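Workshop Tips: Getting a Simulated Gripper to Behave Around Clutter

These are notes from the bench at Heken, where we plan pick-and-place moves in simulation before anything runs on the arm. Most come from Edith Bedoya and Jairo Rivadeneyra. Add your own at the bottom of the page.

Pad your collision shapes. The mesh you see and the shape the planner checks are often different files. Draw both at once and look for gaps, especially along thin edges such as panels and shelves.

Plan the approach in two pieces. Get the hand to a point 90 mm short of the target with the full planner, then go straight in at low speed. If the straight piece fails, move the start point and try again -- don't loosen the tolerances.

Set a time limit. We give the planner 500 ms. If it needs longer than that, the goal pose is usually bad.

Check the wrist view before you close. Save one picture with the fingers open and look at what lies between them. If all you see is the surface underneath, stop there and fix the target pose.

Keep the clutter. Leandro Saavedra used to clear the books and toys out of the test layouts to make them load faster. The planner passed every run and then failed on the full set. Load time went down anyway once we merged the small meshes.

Change the seed, then change the lights. Do 50 seeds with the lights fixed first. Dark surfaces give the segmentation step the most trouble, so do those next.

Name your logs by layout and seed. Dates are no help in September when you want the run with the green panel.

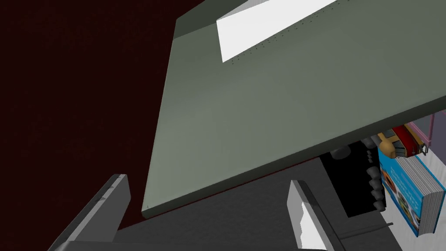
Simulated wrist view, fingers open beside the green panel.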